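Kemeson sorting runs, README

Hi, and thanks for downloading this! I'm Uyên Lương, and I put this set together because I kept getting the same question from family: when is a robot going to tidy my house? My short answer is "not this March." The long answer is in these files.

What's in the folder

There are 554 simulated runs of one arm doing one dull chore, putting small parts where they belong in a divided tray. 200 of them are scripted. 266 were steered by a person (mostly me, late at night, with tea). The rest come from a policy I trained on the first two groups, and you can tell pretty quickly which ones those are.

Each run has its own folder with the joint log, the rendered views and a notes file. Please read the notes! Helmut Hamann went through all of them and marked where he'd have called it a fail. He's much stricter than I am, so you'll find two scores per run, his and mine. Use whichever you like, but say which one you used.

So, can it do chores yet?

Sort of? Picking up a block by itself on a clear bit of table is fine. Setting it down in a compartment that already has something in it is where things go sideways, and I mean that literally, parts end up on their sides all the time. A kid sorting a junk drawer just nudges stuff over without thinking. My policy has no idea that nudging is allowed.

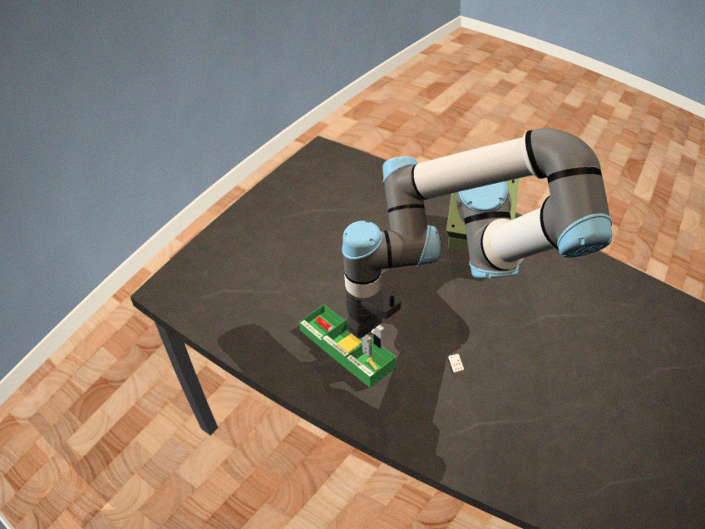 The other thing that bugs me is finishing. A person glances at the tabletop, sees the one piece still lying there and grabs it. The trained runs often park the arm and call it a day. I tried a longer time limit (see the Grurkance config) and mostly got longer parking.

Known problems

Friction is too high in the Musell config, so small parts stick to the fingers. I haven't fixed it yet. Lighting is the same in every run, so please don't expect anything trained on this to cope with your kitchen.

If you try it on a real arm, write to me, even if it goes badly!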